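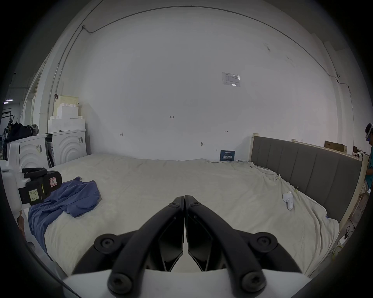 Mareike thought the bed should be made before the buyer came. She had said so on the stairs, and she said so again at the door, with her coat still on. A made bed sold a room. Everybody knew that.

Tihomir Vlachou had never met this everybody. He had let rooms for years and had yet to see a tenant choose one on the strength of a flat sheet.

"It's only a crumpled sheet," he said.

"It's a crumpled sheet and whatever that blue thing is."

The blue thing lay on the left side of the bed and had started to slide towards the edge. He supposed it was a cloth. Galtora, the firm that was meant to be clearing the flat, had listed it as a throw, and on the same page had listed the bed as a sofa, so he put no weight on that.

Mareike Lenz had worked for Galtora once and still defended them. They were thorough, she said. They had charged him 3289 for thoroughness, and then knocked it down to 2686 when he asked what it consisted of, and he had been suspicious of both figures ever since. A price that could fall that far in one telephone call had never been standing on anything.

She went to the head of the bed and ran her thumb down one of the grey padded channels.

"This is good, though. People like a padded headboard."

"People like to say they do. Then they find out what it's like to clean."

"Miranda liked it."

He let that go by. Miranda had also liked the room, the street, the bakery and him, and had left in December with 12 boxes and the better kettle. What Miranda liked was a poor guide to anything.

"Take the other end," said Mareike.

He took the other end. They pulled the sheet towards the wall and it came up in a long ridge. They pulled it back and the ridge came with it. She smoothed it with her forearm, like someone rolling pastry, and a second ridge rose near his hand.

"It's the wrong size," he said.

"It's the right size. You're pulling crooked."

"I'm pulling where you told me to."

She stopped and looked at the wall over the bed, where somebody had written 1.23 by hand, and had put arrows on the wall too, one to the left and one to the right.

"What's that a measurement of?"

He had asked himself the same thing on plenty of nights. One point two three of what, and from where? He had once held a tape against the wall and found several things it might be, all of them slightly off.

"The man from Flusitz says it's where the wardrobe was going to go."

"Well, then."

"He says that about every mark on every wall."

Mareike picked up the blue cloth, folded it in half, and in half again, and laid it square at the foot. She stepped back. The bed looked like an unmade bed with something folded on it.

"Better," she said.

"Is it?"

"He'll offer you more. I'd say roughly 3000 more."

"For a folded cloth."

"For the impression, Tihomir."

He sat down on the sheet to think about the impression, and she made a small noise, and he got up again. There was a dent now. Down in the street a car door shut, and she was already tugging at the corner.

"Leave it," he said. "If he's buying the flat for the sheet, I don't want to meet him."

She went on tugging. After a moment he bent and took the other end.

Wednesday, July 1, 2026
By Doltia Reading Room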